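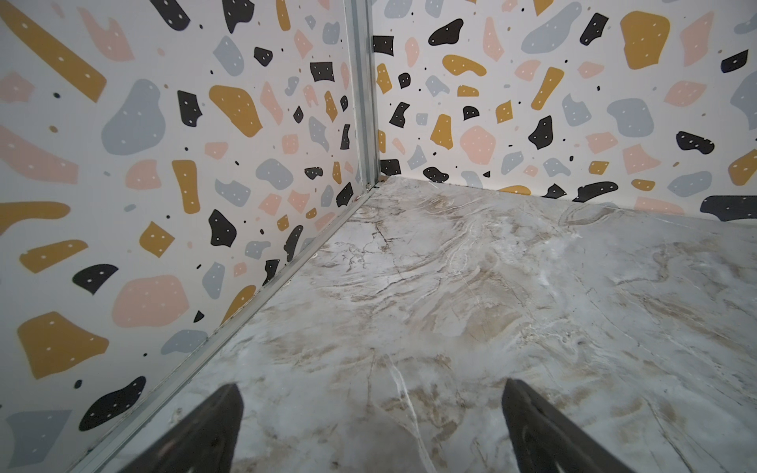
I don't buy the grip-force explanation for the left arm faults at Cledwood. The log has 12 stops, all near the corner, and force was never over the limit in any of them. With the fingers spread that wide and nothing between them, what force is there to fault on? I'd look at the wrist camera and that speckled wall pattern first.

Mbali Msimang wrote:
> Le Roux says it's grip force. I raised the limit to 84 and it should be fine now.

Please put it back until we know.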